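Maintenance notes on the Kevon hand grippers, Thursday. Unit 9 was back on the bench with slip on knit fabric.

Pads first. The blue ones glaze over with lint long before the ridges wear down. Wipe with isopropyl, let dry, press a thumb on each. If it still slides, swap both. Never one side only.

Pivots next. Check every capped pin for side play. Kieran Hulme set ours a quarter turn too tight in June and the left finger lagged on close.

Then pad alignment. Close on a feeler strip, look for daylight at the tips. Unit 9 had a gap at the top edge only. Shimmed the left pad, gap gone.

Folding work on a bed, black garment each time:

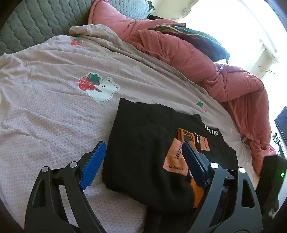
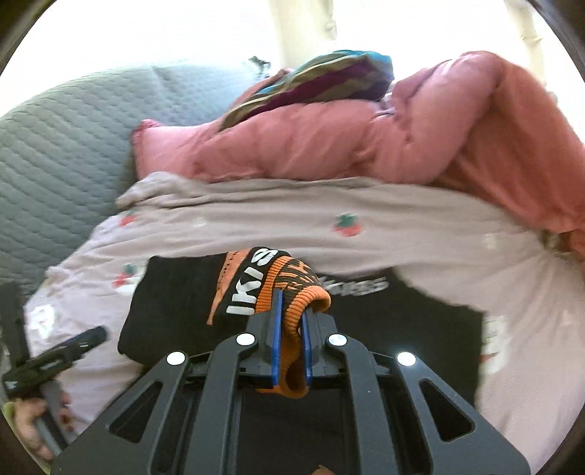
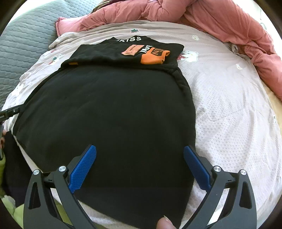
Service interval is now 190 cycles for a pad wipe, down from 24 hours on the clock. Cycles track lint better than time does.

Spare pads are in the Mandagi drawer. Old batch 146 is softer and tears at the corners, so use it up on the trainer unit.

Still open: Beverley Tawhiri wants a torque figure for the pivots. I have a feel for it and no number. Will borrow the small driver and post what I get.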